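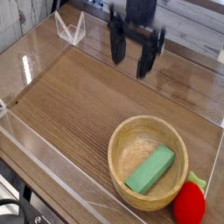 Clakach, the tabletop practice kit for two-fingered robot grippers, goes on general release in March, and all of us at Grodivix are delighted to be sending it out at last. The kit turns an ordinary table into a small walled work area where a robot arm can learn to pick things up and put them down again. Clear acrylic walls run round the edge, so people can watch the work from any side and the objects stay within reach. We have chosen things you might find at home: a round wooden bowl, a mint-green block with soft edges that sits inside it, and a red plush strawberry with light green leaves. A fuzzy toy and a smooth bowl ask very different things of a gripper, and getting one to cope with both is where the fun starts!

Each kit holds 18 objects, the wall panels and a printed book of 100 short tasks, starting with simple lifts and moving on to sorting, stacking and tidying away. The panels go together without tools, and the whole lot packs flat into 2 boxes when the table is needed for something else.

Clakach was put together with Karppinen, our partner for the acrylic parts, who reworked the panels several times after early users asked for walls that were easier to wipe down. We tried the kit at our Solent workshop, in a brick building that dates from 1944 and has the uneven floors to prove it. Those trials led to a wider choice of soft objects and a much clearer task book.

Colleges, repair workshops and small research teams can order now for delivery in March. The kit is sold without an arm or gripper. Spare objects and single panels will be sold separately, and the task book will be free to download from the day of release.

We would love to hear which tasks your robots find hardest, as the next edition of the book will be built from users' suggestions.

Grodivix press office, 2026-01-27

Last updated: on day of issue
Contact the press office | Copyright Grodivix. All rights reserved. | Back to top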